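Ullitstead Shared Workshop / Bench Notes
Search notes, parts, people...
3 min read

Wed 10 October

Arm bench, evening session. Picked up where we left off with the wrist wiring. The old bundle was pulling on the last joint whenever the arm turned past its comfortable range, so I re-routed it with more slack and used two soft ties instead of the hard clips. Ran the wrist end to end 16 times by hand with the power off. No snagging. The clips are back in the drawer marked Redix with the other leftovers.

Second job was the gripper close speed. It was set for the wood blocks we used in June and it is too fast for thin plastic. Aleksandra Urbańczyk had already written a slower profile and left it in the shared folder, so I loaded that. Close command is now 554 where it used to be 1,368. These are raw controller units. I still want to work out what they mean in real distance per second, but slower is slower, and the profile loads without errors.

Saved the old profile under the name "blocks". Please don't overwrite it. The Jasińska kids' afternoon uses the block demo and they will want it back the way it was.

Calibration: redid the table corners after moving the base over. The first fit was bad. I had typed one corner in the wrong order. The second fit was fine and I saved it as number 17. Anything with a lower number is for the old base position and should be ignored until somebody cleans out the folder (me, probably).

Wrist camera focus is still soft. I turned the ring a little each way and couldn't find a better spot, so I put a paint mark on it and left it. For large things like the colander it may be good enough. For the strawberry I have doubts.

Table set with the toy kitchen things, ketchup bottle on the plate.
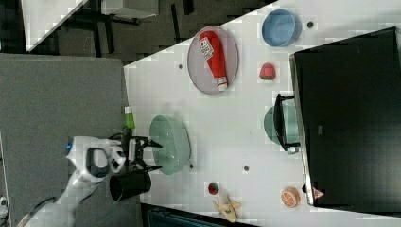
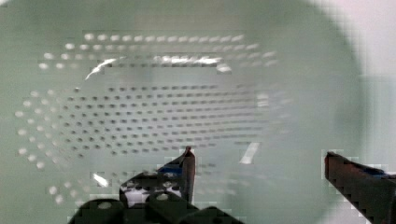
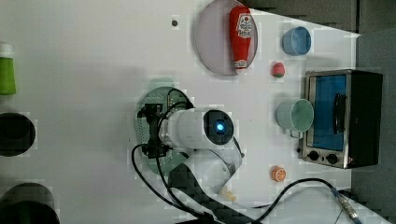

To do next time, in whatever order:

- Print a second pair of finger pads. The Hikeo filament is nearly out, check the shelf before starting a long print.
- Approach angle for bowls. Coming in level with the rim makes sense for the small ones, but a wide bowl probably needs one finger inside and one outside. Aleksandra thinks a steeper wrist would cover both cases. I'd like to try hers first because it is one number to change.
- Decide if the plate and bottle count as one task or two. I would log them as two.
- Put a label on the emergency stop extension cord. It looks like every other cord in this place.
- The log script still writes local time in one file and UTC in the other. Left it alone tonight.

Left the spare hex keys in the top tray. The 2 mm one is rounded off and needs replacing, I'll order it with the heat shrink. Session took over two hours, mostly the corner mistake.

4 comments
2 shares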